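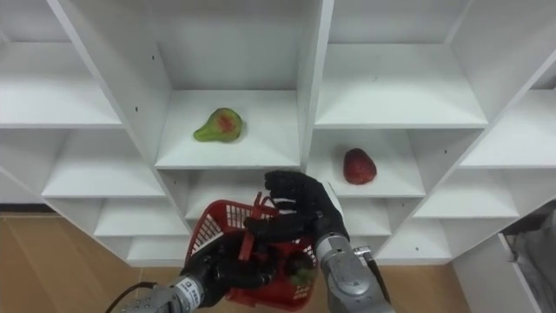
Why does a name's rank change in a year when the number of babies given it stays the same? A rank depends on the counts of all the other names. If several names close to it gain, the name drops even though its own count is unchanged.

## Reading a rank table

Use the Rahman handout from February. A rank is a position in a sorted list and has no unit. A move from 852 to 800 is a gain of 52 places. Some websites also print this as a percentage:

(852 − 800) / 852 = 6.1%

The figure describes the change in position only. It does not say that 6.1% more children received the name. Near the bottom of a list, one or two births can shift a name by many places, and ties are common.

**Ties.** Two methods are in use:

- shared rank: tied names get the same number and the next number is skipped
- alphabetical rank: tied names are placed in order of spelling

Check which method a table uses before comparing it with another.
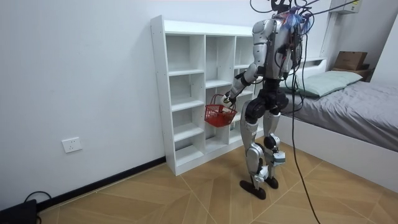

Spelling variants cause a second problem. Most national lists count each spelling as a separate name. Suppose one spelling has 426 bearers and a second has 414. Listed apart, each holds a modest rank. Combined, they give 840 bearers and a much higher one. Neither treatment is wrong, but the choice has to be stated.

Cutoffs also matter. A list that leaves out names below a minimum count will show a gap for rare names, and a gap must not be entered as zero.

### Exercise

Ryota Honda's table (Gristik set, columns 2 and 3) mixes both tie methods. Re-rank it with shared ranks and mark every name that moves.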